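Apprentissage par démonstration – Polycopié 4
Téléopération et pince tenue en main
Enseignants : Duygu Oral, Cường Trịnh
Version du 4 septembre

4.1 Rappel

Une démonstration est une suite d'observations et d'actions enregistrées pendant qu'un opérateur exécute la tâche. On note o(t) l'observation, a(t) l'action, T la durée de l'épisode. La politique apprise associe à une fenêtre d'observations récentes une séquence d'actions futures. La qualité de cette politique dépend de l'algorithme, mais aussi de la manière dont a(t) a été obtenue.

4.2 Deux modes de recueil

Téléopération. L'opérateur agit sur un bras maître ou une manette, le bras esclave reproduit le mouvement. Les actions sont directement exprimées dans l'espace articulaire du robot. Le retard de la chaîne de commande s'ajoute au temps de réaction de l'opérateur. Le bras doit être présent sur le lieu de la démonstration.

Pince tenue en main. L'opérateur porte la pince et travaille dans l'environnement réel. Une caméra solidaire du corps de pince fournit o(t). La trajectoire à six degrés de liberté est reconstruite hors ligne, puis transposée au robot cible. L'ouverture des doigts est relevée séparément.

4.3 Étude de cas : jeu Segura, objets souples

Le jeu Segura rassemble 400 épisodes recueillis à la pince dans des logements, dont 14 réservés à la validation. Les vues ci-après proviennent d'une chambre. Dans chacune, on repérera les doigts par rapport au corps de pince, puis les zones floues.

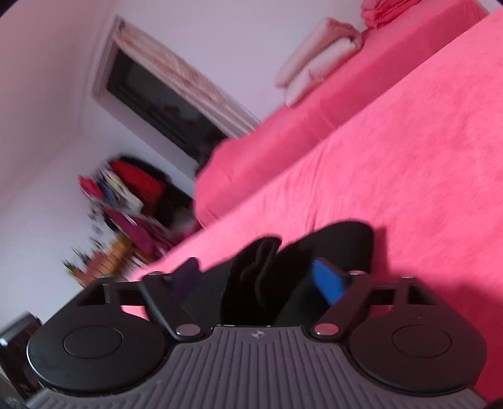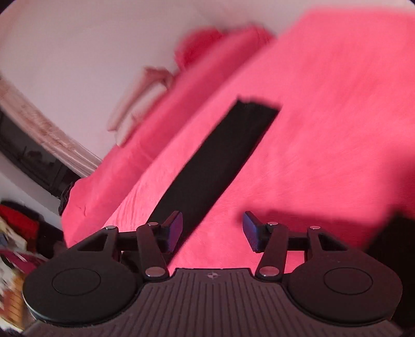 Doigts en contact sur la première vue, écartés sur la seconde, avec une sangle noire posée sur la couverture rose. Flou de mouvement sur les deux.

4.4 Conséquences pour la reconstruction

a) Le flou réduit le nombre de points d'intérêt appariés d'une image à l'autre. En dessous d'un seuil fixé par l'utilisateur, la pose est interpolée à partir de la centrale inertielle.
b) Un textile uni offre peu de points stables. Les arêtes du mobilier et les angles de mur sont de meilleurs appuis.
c) Le corps de pince occupe une région presque fixe de l'image. Cette région est masquée avant l'appariement, faute de quoi l'estimateur tend vers un déplacement nul.
d) Un objet déformable déplacé par les doigts viole l'hypothèse de scène rigide. Les points correspondants sont rejetés par l'étape robuste (RANSAC, quelque 1000 itérations par paire dans l'implémentation du cours).

4.5 Transposition au robot

La transformation pince-caméra est supposée connue et constante. On vérifie ensuite, pose par pose, l'existence d'une solution de cinématique inverse et le respect des vitesses articulaires maximales. Un épisode comportant une seule pose inatteignable est écarté en entier dans la version 2 de la chaîne Cliltgate.

4.6 Travail à rendre

Écrire le masque du corps de pince et comparer la dérive de trajectoire avec et sans masque. Tracer l'ouverture des doigts en fonction du temps et proposer un critère de détection de la saisie. Le compte rendu est à déposer dans l'espace du module, au format PDF, accompagné du code.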